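An Afternoon at the Pasholm Open House

Posted in: Visits

The Pasholm building opens to the public once a year, on a Friday in March, and this was the first time I managed to get there before the good rooms closed. I run a small kitchenware shop, so I went mainly for the ground floor, where Wodeck has its household rooms. The upper floors belong to other tenants and I saw only part of them.

Getting in was simple. You sign a sheet at the front desk, take a paper badge, and pick up a folded floor plan. The plan says the building has 11 rooms open to visitors. It also says the entrance is on the north side, but that door was locked and everyone was walking around to the parking lot. Parking is free after noon. There is a bus stop across the road, with no shelter.

I started at the Kwan room because it was closest to the stairs. Kwan does storage, mostly shelving and drawer inserts, and had put up a wall of sample drawers you could pull open. Most of them ran well. The deep ones stick a little when you close them with one hand. The price list was on a clipboard and I copied down a few numbers for the shop: 864 for the narrow cabinet and 1,065 for the wide one, both without delivery. That is more than I can pass on to my customers, but the inserts are sold separately and I asked for a sheet on those.

From there it is a short hallway to the table room, the one I had come to see. Wodeck uses it for everyday kitchen and table things, the kind that end up on a counter between lunch and dinner and have to go somewhere. A wooden table stood there with a full load on it: tray, bowls, cups, a knife, a cloth, a sponge, fruit. 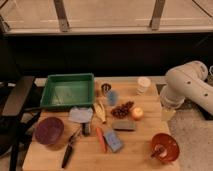 I spent longer in this room than in any other. Part of that was work. When I set up the display table in my own shop I tend to group by type, all the bowls together and all the cups together, and it looks like a shop. A table with everything mixed up looks like somebody's house. Customers pick things up from a table like that. They leave a straight row of bowls alone.

The other part was color. The green tray and the purple bowl hold their own against pale wood, and so does the red-orange bowl at the other end. The light blue cup nearly disappears by comparison. I stock a lot of clear and pale plastic because it sells in summer, and I have never found a good way to show it. A darker cloth underneath might help. I made a note to try it.

A handout by the door listed points for people planning a small kitchen. I kept mine, and these are the lines I marked:

Keep one tray for things that have no place yet, and empty it every night.
Knives go away first, before anything else is cleared.
Do not stack a wet bowl inside a dry one.
A sponge needs its own spot, away from fruit.
Lids stay on their containers even when the container is empty.

The knife rule is the one I would repeat to anyone. At home we clear the big things first because it feels like progress, and the paring knife stays on the counter under a dish towel until somebody finds it.

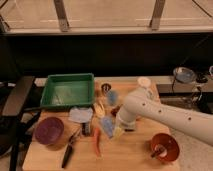

Photo: Pasholm open house, ground floor

Next door was Oliven, which makes wooden boards and tabletops. The room smelled of oil and there were offcuts in a crate that you could take home. I took two. Oliven had a board cut in half to show how the strips are glued, and a printed card on care: wipe with the grain, dry standing up, oil when it starts to look gray. The card did not say how often, and the answer I got at the counter was "when it looks like it needs it."

I asked about tabletops as well. The sample on the stand was number 904, a light one with a plain edge. It marks more easily than the dark finish, but it can be sanded at home, and I would choose it over the dark one for a kitchen that gets used. For a shop I am less sure. Crumbs and dust show less on it. Scratches show more.

Coffee was in the hall between the two rooms, with a plate of rolls that ran out by three o'clock. There were four chairs for a great many people — most of us stood. If you go, eat first.
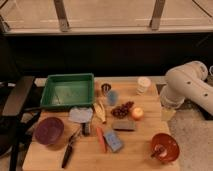
Upstairs I looked at a textile room and a room with lamps. The lamps were behind a rope and too far away to judge. The textiles were better, and you were allowed to handle them. I compared dishcloths for a while and ended up preferring the thinnest, which dries fastest over a faucet. The heavier ones feel nicer in the hand and take all night. There was a basket for comments by the exit, and I left one asking for washing instructions on the samples.

On the way out I passed through the ground floor again.
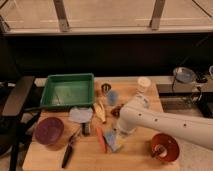
My own counter at home was on my mind for the drive back. It is half the depth of the tables at Pasholm, and it collects the same sort of thing all day long. The white container with the pale lid, at the back right, is where I would keep mine too, out of reach of elbows. The small metal cup stands toward the back as well, and that is a sensible place for anything that tips over. I moved our salt and the coffee can that evening. The cutting board still has no place and leans against the wall.

A few practical points for next year. The rooms close at five, but Kwan had begun packing up drawers by half past four. Oliven takes cards, and Wodeck was not selling anything on the day. The floor plan is worth keeping, wrong door and all, as the tenants' order numbers are printed on the back. Strollers fit in every ground floor room. The stairs to the upper level are steep, and I did not see an elevator.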